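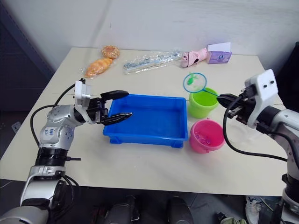 Hakilow is recruiting adult participants for a study of how people carry out small sorting and transfer tasks at a table. The work is light and is done at one station for the length of a session. A typical layout uses a white-topped table with a shallow blue tray in the middle, a lime-green bucket and a pink bucket to the right of it, and a toy fishing net with a blue hoop and green mesh for lifting a small toy fish. Other items, bread and small toys among them, are kept along the back of the table and brought forward when the task sheet calls for them.

Project: Jornorley tabletop tasks, second round
Location: Lozano building, ground floor, room 2
Places available: 90
Closing date for applications: July 3, 2024

What participants do

Each participant attends two sessions of up to 90 minutes. The first covers scooping, tipping and placing, using the net, the tray and the buckets. The second covers packing: wrapped and bagged goods are moved from the back row into the tray, then returned to their starting places. The order of tasks is printed on a card and differs between participants. Please do not discuss the order with others who are taking part.

Each task is repeated until the card is complete. There is no target speed. Dropped items are left where they fall until the session lead has recorded the drop. Between tasks the participant resets the table against a printed plan — positions are checked before the next task begins.

Participants wear their own clothes, with sleeves that can be pushed above the elbow. Rings, watches and bracelets are removed and stored in a locker. Food used in the tasks must not be eaten.

Who can apply

Applicants must be 18 or over and able to grip and lift a small plastic bucket with either hand. Left-handed applicants are particularly welcome, as the June round was short of them. Normal or corrected eyesight is required, including the ability to tell green from blue. Anyone with a current hand, wrist or shoulder injury should wait for a later round. No previous experience is needed.

People who took part in the June round may apply again but will be placed on the reserve list.

Payment and travel

Payment is made by bank transfer after the second session. Participants who attend only the first are paid for that session. Local bus and rail fares are refunded against a ticket or receipt. Parking is not refunded.

How to apply

Complete the short form at the Lozano reception desk or request a copy by post. Give your preferred hand, your height and two time slots. Mandla Magagula handles bookings; questions about the tasks go to Leidy Chávez. Successful applicants will receive a consent form, which must be signed and brought to the first session.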